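Boletim interno - Serviços Residenciais
Edição de março

Arrumação das mesas de uso pessoal: orientações para os residentes

A Coordenação dos Serviços Residenciais da Fundação Skollmont informa que decorre, durante o mês de março, o período anual de arrumação dos quartos e das áreas comuns. A iniciativa abrange os 157 quartos da residência e incide, este ano, sobre as mesas e os tampos de apoio, onde tendem a acumular-se meias, embalagens de comida, cabos e pequenos objetos sem lugar definido.
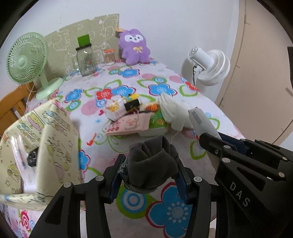

Toalhas floridas e pequenos objetos por separar.
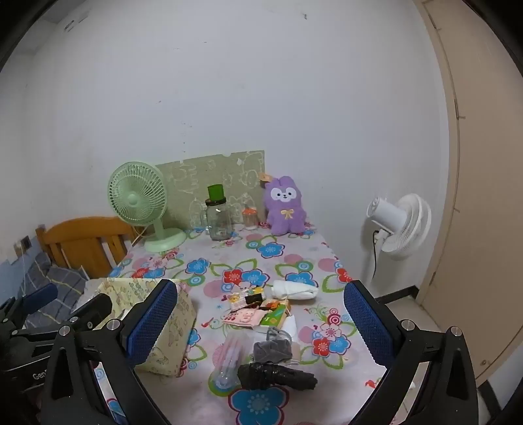 A escolha do tema resulta do inquérito realizado no outono passado, ao qual responderam 199 residentes. A falta de espaço livre para estudar ou tomar uma refeição no quarto foi a queixa mais frequente, à frente do ruído nos corredores e do horário da lavandaria. A Coordenação entende que uma parte considerável do problema pode ser resolvida sem mobiliário adicional, mediante uma triagem simples e a atribuição de um lugar fixo a cada categoria de objetos.

Recomenda-se que a triagem comece pelos têxteis. Meias, panos e toalhas de rosto devem sair da mesa em primeiro lugar e seguir para a gaveta ou para o saco da roupa, consoante o caso. As meias desemparelhadas podem ser entregues na lavandaria do piso térreo, onde existe um cesto próprio para o efeito. As peças não reclamadas até ao final do período serão encaminhadas para reciclagem têxtil.

Seguem-se os produtos alimentares. As embalagens fechadas e dentro do prazo devem ser guardadas em caixa com tampa, no armário ou na prateleira da cozinha do piso identificada com o número do quarto. As embalagens abertas devem ser consumidas ou eliminadas. Recorda-se que o regulamento não permite conservar alimentos abertos sobre as mesas durante a noite, disposição que se mantém em vigor e que será verificada nas visitas de rotina.

Os artigos de higiene, como lenços de papel e cotonetes, ficam mais bem acondicionados em frascos ou recipientes com tampa. Os residentes que não disponham de frascos podem levantá-los na receção, até ao limite de dois por quarto.

Quanto aos cabos e aos pequenos aparelhos elétricos, solicita-se que sejam desligados da corrente antes de se mexer na mesa. Os cabos devem ser enrolados, presos com uma fita e guardados em separado. As ventoinhas de secretária são permitidas, desde que colocadas sobre superfície estável e afastadas de papéis e tecidos.

Os peluches, as capas, as caixas decoradas e outros objetos de estimação não são abrangidos por qualquer restrição. A Coordenação sugere apenas que sejam reunidos junto à parede - ou numa prateleira, quando exista - de modo a libertar a parte da frente do tampo.

As toalhas de mesa merecem uma nota própria. Muitos residentes trazem-nas de casa, e a sua utilização é bem-vinda, na medida em que protege os tampos. Devem, contudo, ser retiradas e sacudidas durante a arrumação, e o tampo limpo com pano humedecido antes de serem repostas. As toalhas de tecido podem ser lavadas nas máquinas da residência, no programa de 40 graus, e as plastificadas limpam-se à mão.

Material disponível

Foram adquiridos à empresa Mirnell 100 conjuntos de organização, compostos por uma caixa com tampa, duas divisórias de gaveta e fitas para cabos. A distribuição far-se-á por ordem de pedido, um conjunto por quarto, mediante assinatura da folha existente na receção. Os sacos para resíduos e para donativos são gratuitos e podem ser levantados sem inscrição.

Sessões de apoio

Adhiambo Chege e Jabari Mutiso, da equipa de pisos, orientarão sessões práticas na sala Kramer, com início às 18h00 e lotação de até 25 participantes. As inscrições são feitas na receção ou junto do responsável de piso. Quem preferir apoio no próprio quarto deverá indicá-lo no momento da inscrição, para que se combine a hora.

Donativos

Os objetos em bom estado que os residentes já não pretendam conservar poderão ser deixados no átrio da ala Bresuveck. Aceitam-se artigos de papelaria, recipientes, brinquedos e têxteis lavados. Não se aceitam medicamentos, cosméticos abertos nem alimentos. A recolha está a cargo de Sharon Lukumay, a quem devem ser dirigidas as perguntas sobre o destino dos bens.

A Coordenação lembra ainda que os objetos encontrados nas áreas comuns serão conservados na receção durante 30 dias. Para outros esclarecimentos, os residentes poderão contactar Gaétan Robichaud, no gabinete dos Serviços Residenciais, entre as 9h30 e as 12h30.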